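Home Open Day Take Part Getting Here Contact

Participants wanted for robot open day, May

Prirkis is looking for 22 people to take part in its open day this May. The day is for anyone who wants to see how household robots learn ordinary jobs, and we need people to help us demonstrate the work to visitors. No technical background is required.

You would be doing simple furniture tasks in a dining area: pulling a chair out, turning it, putting it back at the table. You wear a tracking device on each wrist while you do it. Visitors stand behind a line and watch, and one of our staff talks them through what is going on. Later in the day, our robot Fillemon tries the same tasks in the next room. It is slow, and it does not always get the chair where it should go.

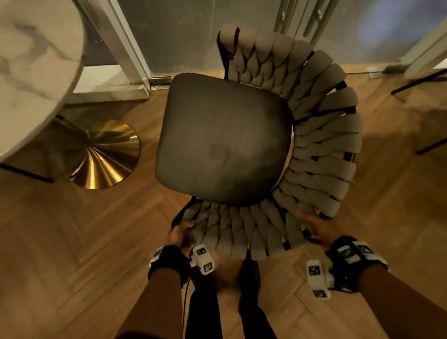 Dace Jõgi

Both hands stay on the back rail while the chair is being moved. Our dining chairs have a woven back that curves around the seat, and the robot has more trouble with that shape than with a flat wooden back — we would like visitors to see a person handle one first.

What we need from you:

You must be 18 or over and able to move a dining chair without help. Wear short sleeves, or sleeves that roll up, and flat shoes. Leave watches and bracelets at home. If straps bother your skin, tell us when you apply.

Each session lasts 105 minutes, including a fitting and one practice run. You can sign up for a morning or an afternoon session, but not both. Pay is $300 per session, plus lunch in the Platero building. Parking is free behind the Lapiņa entrance.

We expect 700 visitors over the day, so it will get loud at times. Some of them will ask you questions. Answer if you like, or send them to the staff member on your station.

To apply, send your name, a phone number and the session you prefer to Clifford Perron at the open day desk. He will call you back to set up a short visit before the day — please bring a photo ID. People who took part last year may apply again.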